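Ticket 757 - Clondora planner, coffee stir task
Status: reopened
Opened by: Tobiloba Akande
Component: state check / perception

Reopening this. The release note says the state check is fixed in build 54, and I don't buy it. I ran the stir task at Irneck on Monday with the default config, and the planner logged "spoon: on rest" during a stretch when the gripper was at the mug. Confidence never dropped. I'd like to know what the check is reading, if it reads anything.

Fixed camera stills from the same session, not sorted by time: 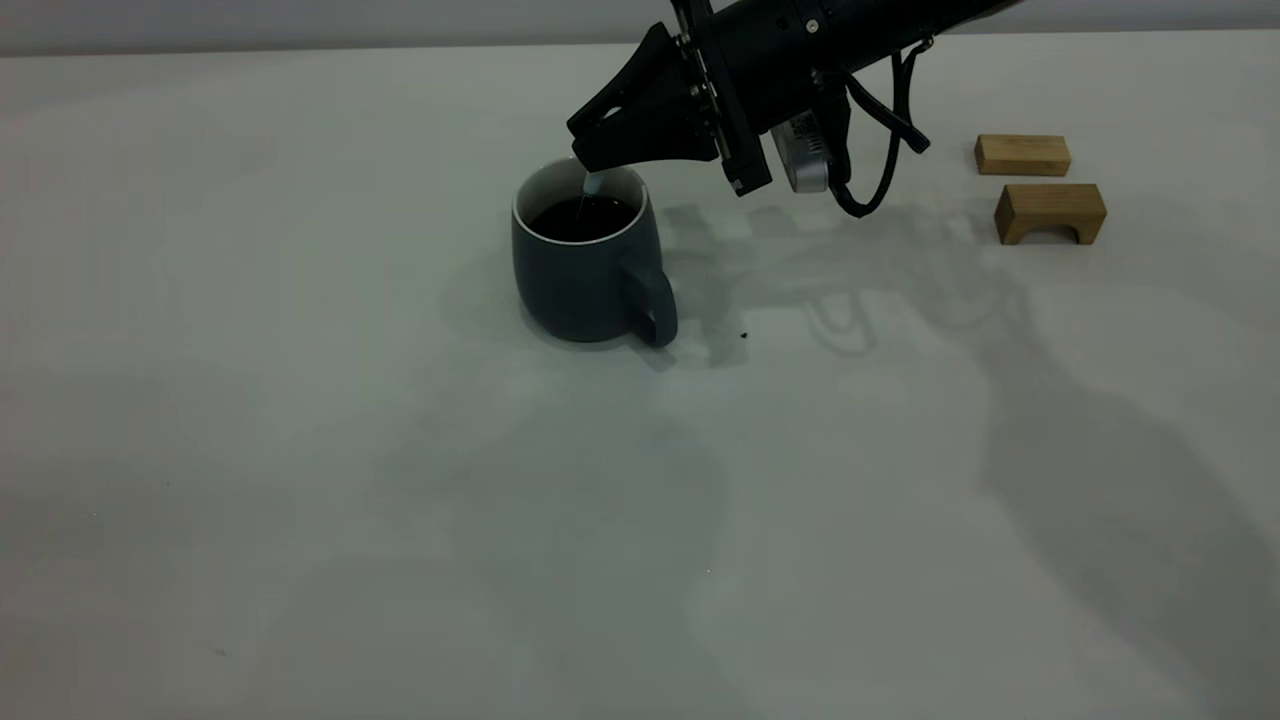
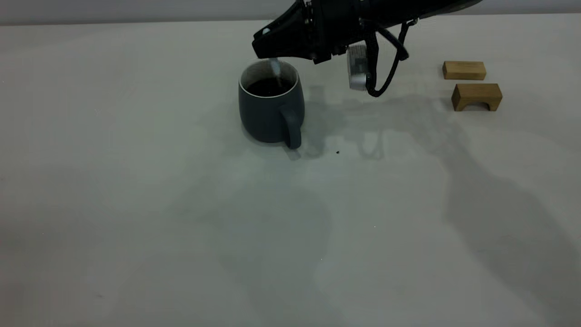
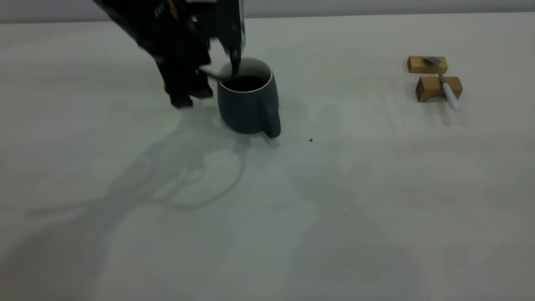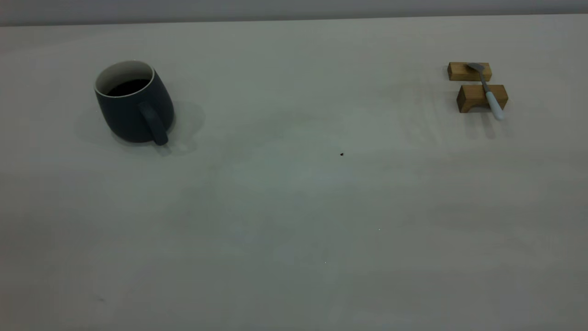 Last one: spoon across both blocks, arm out of view.

Lech Cieślak replied that the detector loses thin objects against the white table and the tracker fills in the last known pose. Fine, but the hold time is set to 2 seconds and my log shows the same pose for 30. Either the timeout is ignored or something upstream keeps refreshing it.

Tried so far:
- Restarted the tracker only. Same result.
- Turned off pose smoothing. Same result, noisier plot.
- Rolled back to the Nolton detector weights. It flagged the spoon as missing, then put it back on the rest with no new detection behind it.

That last one makes me doubt it's a vision problem at all. I suspect the Onuoha bridge is republishing old messages with new timestamps - please check that before anyone retrains anything.

Leaving this open until I see raw timestamps from both sides. A passing unit test won't do.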